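4.2 What the staff did with the time

The pilot ran in the breakfast kitchen at Buver, a residential training center that feeds its guests early and in a hurry. Before the pilot, two people per shift did the toast, the plating and the dry goods. Management had bought the system from Plolon on the understanding that toast was, in the words of the purchase memo, "a solved problem within the quarter." The quarter in question ended on March 27, 2022, and the memo has since been moved to a different folder.

To teach the system its work, the kitchen staff recorded their own. Each task was performed by hand with a hand-held gripper in place of fingers, one short episode at a time, and the episodes were used for training. Over the study period the staff recorded 339 episodes, of which 212 passed review. The others were rejected for reasons the staff found hard to take from a piece of software: hesitation, mostly, and in one case "excess motion," which Songül Tatlı, a breakfast cook and our most patient informant, had printed on an apron.

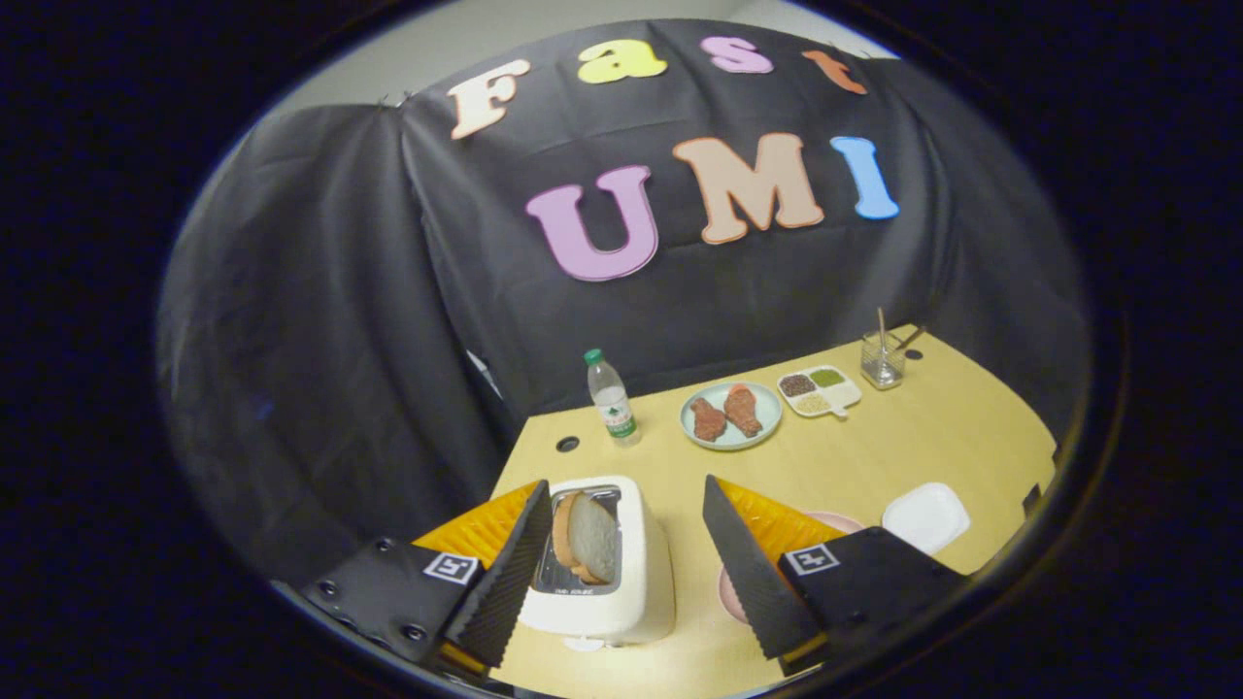 Recording was added to the shift and nothing was taken off it. The rota sheet for January lists it as "light duties," a phrase that drew laughter in every interview. Cooks described slowing down to a pace they would have been told off for a year earlier, then speeding up again once the guests came in. Tatlı said she had begun to pick up bread at home as if someone were going to grade it.

The second change was in who knew what. Under the old arrangement, a new hire learned the bread station by standing next to someone. Under the new one, the person worth standing next to was whoever had the best acceptance rate, and this was seldom the best cook. Sorin Nedelcu, the shift lead, had 60 rejections to his name and a long memory of each one. He remained the person everybody called when the fryer tripped - a skill for which the review software had no category.

We had expected some resentment of the machine itself and found very little. The staff were annoyed with the scheduling tool (Unlow), with the review queue, and with the consultants from Deák, who visited twice and both times ate the toast. The arm, when it finally took over part of the bread station, was treated much like a slow trainee. People reached past it. One cook apologized to it by reflex and then asked us to leave that out of the transcript, though she later relented.

Hours did not fall during the pilot. They moved from making breakfast to demonstrating, checking and re-recording it, and the pay grade stayed with the breakfast. We return to the question of grading in Section 5.

Figure 3. Kitchen task in progress with the hand-held gripper.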